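식탁 위 병, 뚜껑, 종이상자 정리하는 법 (짝 안 맞는 뚜껑까지 한 번에)
Morkance 살림노트 / 정리 / 2월 1일

급하게 씁니다. 손님 오기 전에 식탁부터 비워야 하는 분들, 순서대로만 따라오세요. 우리 집 식탁은 늘 이 모양. 병 따로 뚜껑 따로, 상자 하나, 꽃병 하나.

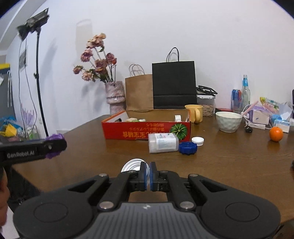 준비물

마른 행주 하나, 젖은 행주 하나
미지근한 물, 주방세제
베이킹소다 조금 (냄새 밴 뚜껑용)
못 쓰는 칫솔
지퍼백 작은 것
네임펜, 마스킹테이프
빈 종이상자. 과일이나 채소 담겨 온 납작한 거면 딱 좋음
가위

새로 살 건 거의 없어요. 마스킹테이프만 없으면 하나. 저는 Flendale에서 2000원 주고 샀고 아직도 쓰는 중. 비싼 라벨 기계 필요 없습니다. 샀다가 서랍에서 잠자는 거 저희 집에도 하나 있음.

시작하기 전에

식탁 위에서 다 하려고 하지 마세요. 처음엔 저도 그랬는데 물 튀고, 뚜껑 굴러가고, 결국 식탁을 두 번 닦음. 씻는 건 싱크대, 짝 맞추는 건 식탁. 이것만 나눠도 훨씬 빨라요.

꽃병은 제일 먼저 다른 데로. 선반이든 신발장 위든. 나중에 치우자 하다가 팔꿈치로 치는 사람이 꼭 있죠. 네 접니다. 생화면 물부터 확인하고 옮기세요. 물 가득 든 꽃병은 한 손으로 들지 말고 두 손. 좁아지는 목 부분만 잡지 말고 바닥을 받쳐서.

누워 있는 병은 일단 세우기. 안에 뭐가 남았는지 모르는 병은 뚜껑부터 찾아 닫고 움직이세요. 닫을 뚜껑이 안 보이면 싱크대로 바로 직행.

1단계. 한군데로 모으기

병, 뚜껑, 작은 통, 전부 식탁 한쪽으로. 서랍에 굴러다니는 뚜껑도 지금 꺼내 오세요. 싱크대 밑, 냉장고 문 쪽, 건조대 밑 바구니도 한번씩. 여기서 귀찮다고 건너뛰면 내일 또 나와요.

모을 때 분류 시작하지 마세요. 그냥 모으기만. 고민은 다음 단계에서.

상자 안에 뭐가 들어 있으면 그것도 다 꺼냅니다. 위에만 보고 "아 이건 그대로 둬도 되겠다" 하지 말고 바닥까지. 밑에서 영수증 나오고, 고무줄 나오고, 작년 쿠폰 나오고. 바닥이 보여야 다시 쓸 수 있는 상자인지 아닌지도 알 수 있어요.

2단계. 뚜껑 종류 나누기

색으로 나누지 마세요. 같은 흰색이라도 크기가 다르면 아무 소용 없음. 저는 이렇게 나눠요.

돌려 닫는 것: 안쪽에 나사선 있음. 겉에 골이 파인 게 많고 손에 잘 잡힘
눌러 닫는 것: 납작하고 가장자리가 얇음. 동그란 반찬통 뚜껑 같은 거
그 외: 펌프, 스프레이, 꼭지 달린 것

나눴으면 종류별로 큰 것부터 작은 것 순으로 줄 세우기. 자로 잴 필요 없어요. 겹쳐보면 바로 보임. 크기가 똑같아 보이는 두 개는 나사선을 보세요. 굵기가 다르면 다른 뚜껑. 억지로 돌리면 들어가는 것처럼 느껴지다가 중간에 걸리고, 그대로 가방에 넣으면 샙니다.

뚜껑 안쪽에 얇은 패킹 있는 거 있죠. 빼서 확인. 찢어졌거나 딱딱해졌으면 물 담는 용도로는 끝. 마른 거 담는 통에는 아직 쓸수 있어요. 단추나 클립 같은 거.

3단계. 짝 맞추기

병을 한 줄로 세우고 하나씩 닫아봅니다. 닫히는 것과 맞는 것은 다름. 확인법은 간단해요.

병에 물을 조금 넣고
뚜껑을 닫고
싱크대 위에서 거꾸로 들고 열까지 세기
물방울 맺히면 탈락

급할 땐 소리만 들어도 대충 알겠더라고요. 잘 맞는 뚜껑은 끝에서 딱 멈추고, 안 맞는 건 헛돌거나 드르륵. 그래도 가방에 넣고 다닐 병은 꼭 물로 해보세요. 저 노트 한 권 날려먹음.

맞는 짝을 찾으면 그 자리에서 마스킹테이프 붙이기. 병에 하나, 뚜껑에 하나, 같은 글자. 가나다로 해도 되고 ABC로 해도 되고. 씻을 때 떨어지긴 하는데 다시 쓰면 그만.

주의할 것 하나. 세제나 약품 담았던 병과 먹는 거 담는 병은 뚜껑이 딱 맞아도 서로 바꿔 쓰지 마세요. 사이즈가 같아도 안 됨. 라벨 글씨가 작아서 잘 안 읽히면 휴대폰 손전등 비추고 확대해서 읽으세요. 그래도 뭐가 들었던 병인지 모르겠으면 먹는 용도로는 안 씁니다.

4단계. 씻기

짝 맞은 것만 씻으세요. 버릴 걸 왜 씻어 하실 텐데, 버릴 것도 헹구긴 해야 하니까 그건 맨 마지막에 한꺼번에.

병: 미지근한 물에 세제 조금, 뚜껑 닫고 흔들기. 솔이 안 들어가는 목 좁은 병은 쌀 한 숟갈 넣고 흔들면 잘 떨어져요. 쌀은 체에 받쳐 버리고. 배수구로 그냥 보내면 나중에 후회함.

뚜껑: 칫솔로 나사선 따라 한 바퀴. 바깥쪽 골 사이에 낀 때도 같은 칫솔로. 냄새 밴 건 베이킹소다 푼 물에 담가두고 다음 단계로 넘어가세요. 기다리지 말기.

뜨거운 물은 병 바닥의 표시부터 보고. 얇은 플라스틱 병에 끓는 물 부었다가 찌그러뜨린 적 있습니다. Drudmont 200ml 양념병이었는데 뚜껑만 멀쩡히 남아서 한참 짝 없는 뚜껑 신세.

말릴 때는 병과 뚜껑을 따로. 병은 엎어서 비스듬히, 바닥에 딱 붙이면 안쪽 물기가 안 빠져요. 뚜껑은 안쪽이 위로. 물기 있는 채로 닫아 넣으면 며칠 뒤에 퀴퀴한 냄새. 처음부터 다시 씻어야 합니다.

5단계. 짝 없는 뚜껑 처리

남는 게 꼭 나오죠. 여기서 다들 멈춤. 규칙을 정해두면 편해요.

지퍼백에 넣고 날짜를 씁니다
냉장고 옆이나 싱크대 서랍 맨 앞에 둡니다
6월까지 짝이 안 나타나면 내보냅니다

기한은 집마다 다르게 잡아도 되는데, 없으면 안 돼요. 기한 없는 지퍼백은 그냥 두번째 서랍이 됨.

짝 없는 뚜껑 쓸데도 좀 있습니다.
화분 밑 물받침 (작은 다육이용)
비누 받침. 골 있는 쪽을 위로
서랍 안 압정, 고무줄 담는 접시
가구 다리 밑에 잠깐 괴는 용도. 무거운 가구는 안 됨

억지로 다 쓰려고는 하지 마시고요. 한두 개 골라 쓰고 나머지는 보내주세요.

뚜껑 없는 병도 마찬가지. 연필꽂이나 꽃 한 송이 꽂는 병으로 쓰면 되는데, 가벼운 플라스틱은 긴 꽃을 꽂으면 넘어갑니다. 짧게 자른 것만. 또는 바닥에 자갈 좀 깔기.

6단계. 종이상자를 정리함으로

과일, 채소 상자 중에 낮고 위가 트인 것. 옆에 손구멍 있으면 더 좋아요. 서랍처럼 잡아 빼기 편함. 그림이 화려하게 찍힌 상자라도 안쪽은 보통 그냥 갈색이라 뒤집어 접으면 얌전해 보입니다. 저는 귀찮아서 그대로 쓰는 편. 호박 그려진 상자도 나름 귀엽고.

순서는 이래요.

털기. 베란다에서 거꾸로 들고 바닥 두드리기. 흙이랑 부스러기가 꽤 나와요.
닦기. 마른 행주로만. 젖은 행주 쓰면 바닥이 흐물흐물해집니다.
살펴보기. 젖었던 자국이나 곰팡이 점 있으면 탈락. 아깝다고 쓰지 말기.
바닥 보강. 다른 상자에서 잘라낸 판지를 한 장 깔아주면 됨.
칸 나누기. 남은 판지를 상자 폭에 맞춰 자르고, 두 장을 중간까지 홈 내서 십자로 끼우기. 테이프 없이도 서 있어요.

칸 크기는 병부터 넣어보고 정하세요. 먼저 자르고 나중에 병 넣으면 꼭 안 들어감. 키 큰 병은 뒤로, 낮은 통은 앞으로. 세울 수 있는 건 세우고, 뚜껑은 맨 앞 칸에.

상자에 너무 많이 담지 말기. 한 손으로 들어봐서 바닥이 처지면 덜어내세요. 손구멍이 옆에 있어도 무거운 건 바닥을 받쳐서 옮기는 게 안전해요.

물기 있는 데, 그러니까 싱크대 바로 밑 같은 데는 종이상자 비추입니다. 거기는 플라스틱 바구니. Flendale에 2995원짜리랑 3244원짜리가 있었는데 저는 싼 쪽으로 샀고 크기 차이는 잘 모르겠어요. 집에 있는 거 쓰시면 제일 좋고.

7단계. 식탁 닦고 꽃병 돌려놓기

나무 식탁이면 젖은 행주는 꼭 짜서. 결 따라 닦고 바로 마른 행주로 한 번 더. 어두운 색 나무는 물 자국이 잘 보여요. 옆에서 비스듬히 보면 덜 닦인 데가 다 보입니다.

끈적한 자국은 긁지 말고 젖은 행주를 잠깐 올려뒀다가 닦기. 라벨 스티커 자국이면 식용유 조금 묻혀서 문지르고 세제 묻힌 행주로 마무리. 마감 벗겨질까 걱정되면 구석에 먼저 해보세요.

꽃병은 벽 쪽에. 식탁 한가운데 두면 예쁘긴 한데 밥 먹을 때마다 옮기게 됨. 표면이 거친 꽃병은 바닥도 거칠 때가 있으니 밑에 천이나 코르크 한 장. 상판 긁힙니다.

꽃이 한쪽으로 쏠려 있으면 꽃병을 조금씩 돌려가면서 제일 나은 방향을 찾으세요. 줄기가 긴 쪽을 벽이나 빈 공간 쪽으로 보내면 손에 안 걸려요. 조화면 드라이기 찬바람으로 먼지 한번 날려주고. 생화면 줄기 끝 사선으로 자르고 물 갈기. 물에 잠기는 잎은 떼어냅니다.

분리배출 할 때

병은 헹구고 라벨 떼고. 라벨이 잘 안 떨어지면 따뜻한 물에 잠깐 담가두기. 뚜껑은 동네마다 닫아서 내라는 데도 있고 따로 내라는 데도 있어서, 분리수거장 안내문 보고 그대로 하세요. 종이상자는 테이프랑 철심 떼고 납작하게 펴서. 비 오는 날엔 내놓지 말기.

안에 기름 묻은 상자는 재활용이 안 될 수 있어요. 그 부분만 잘라내고 나머지를 내면 됩니다.

자주 막히는 데

뚜껑이 안 열려요
고무장갑 끼고 돌리기. 그래도 안 되면 뚜껑 쪽만 따뜻한 물에 잠깐. 칼로 쑤시지 마세요 제발.

씻었는데 냄새가 그대로예요
패킹 뺐는지 확인. 거의 거기서 납니다. 빼서 베이킹소다 물에 담갔다가 햇볕에 말리기. 그래도 나면 마른 거 담는 통으로 보직 변경.

라벨 떼고 나니 뭐 담긴 병인지 모르겠어요
떼자마자 테이프에 써서 붙이기. "이따가"는 없습니다. 내용물이 남은 병은 원래 라벨을 안 떼는 게 제일 낫고요.

상자가 자꾸 벌어져요
모서리 안쪽에 테이프를 세로로 한 번, 바닥에 걸쳐서 또 한 번. 그래도 벌어지면 너무 많이 담은 겁니다.

며칠 지나면 식탁이 도로 어질러져요
저녁 먹고 나서 식탁 위에 뚜껑만 확인하세요. 뚜껑이 보이면 병을 찾아 닫기. 그것만. 다른 건 내버려둬도 괜찮아요.

댓글

Xinyi Zou: 마스킹테이프에 글자 쓰는 거 따라 했는데 식초병이랑 간장병 뚜껑이 바뀌어 있던 걸 이제 알았어요. 어쩐지 새더라니.

Tianyou Jiang: 칸막이 홈은 판지 높이 반까지만 자르나요? 저는 더 깊게 잘랐더니 흔들려요.

글쓴이: 네 딱 반까지요. 이미 깊게 잘랐으면 교차하는 데에 테이프 조금 붙이세요. 본문에도 고쳐 써야 하는데 지금 나가야 해서 저녁에 수정할게욥.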